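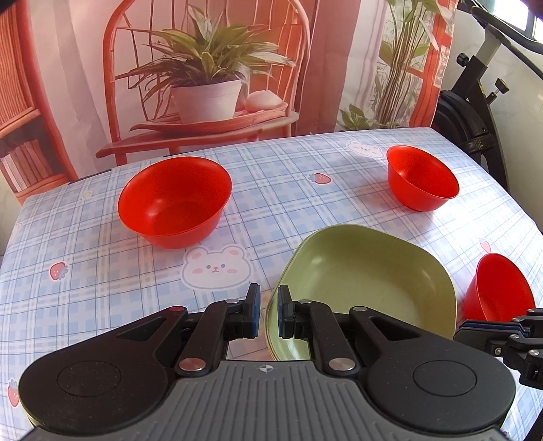 餐具间及备餐区检查表（附备注）
地点：Tekov 培训楼二层
日期：10月1日 星期三
检查：Irena Sadowski
复核：Oriana Arancibia

一、桌面与桌布
1. 桌布平整，无拖地：合格。蓝白格那块，右后角用夹子再固定一下，走路容易带到。
2. 桌布清洁：合格。下周照常换洗。
3. 桌腿稳固：基本合格。靠门那条腿垫片松了，推一下会晃，先垫着，等 Gredo 来人。
4. 桌子承重标签：缺。七月就写过，还没补。

二、碗、盆
5. 红碗碗口无缺口、无毛边：合格。手摸过一圈。
6. 红碗内壁划痕：有轻微，不影响用。再深就换，不要拖。
7. 橄榄绿方盆：合格。盆浅，装汤水别超过一半，端着走容易撒。
8. 盆碗摆放离桌边一掌以上：现场口头提醒过了。红碗不要贴着桌角放，碰掉过一次。
9. 收纳时碗口朝下，盆单独放，不套碗：不合格。柜里还是套着的，拔都拔不开，已经分开了。
10. 新到的 Courtois 碗：未拆箱，不查。下次补。

三、清洗消毒
11. 洗碗机温度：表显74度，合格。
12. 洗涤剂瓶身有标签：不合格。有一瓶手写的字己经糊了，看不清是什么，先收走，不许用。
13. 沥水架无积水：有一点，擦了。
14. 抹布分色：合格。蓝的擦桌，黄的擦台面，别混。

四、地面、通道
15. 通道无杂物：不合格。Grosen 的纸箱堆在灭火器前面，当场挪走。这条说了好几遍了！！
16. 防滑垫：合格，边角有点翘，用胶带压住。
17. 地面水渍：洗碗机左侧有，拖过，查一下是不是管子接头。

五、电气、消防
18. 插座盖板完整：合格。
19. 插线板额定3000瓦，标签清楚：合格。烧水壶和保温柜不要同时插。
20. 灭火器压力在绿区：合格。编号245，检查卡上没签字，补签。
21. 灭火毯：在位，挂钩太高，矮个子够不到，往下移一点。

六、急救箱
22. 创可贴、纱布：合格。
23. 烫伤膏：过期，已扔，今天下单。

整改
第9、12、15、23项当天处理完，拍照发 Oriana。
第3、4、17、21项等维修，最多7天，过期写原因。
其余随手改，不用另外报。

复核意见（Oriana）：
15项请写清楚是谁堆的。4项我去催。7项那个“不超过一半”贴张纸在柜门上吧，口头讲没人记得住。沥水架的事不用天天写，有水擦掉就行。另外表格的第10项下次改成“待查”，别写“不查”，看着像漏检。

补：夹子已买，桌布右后角固定好了。纸箱是送货的放的，已跟他们讲，以后放楼梯口左边。 Irena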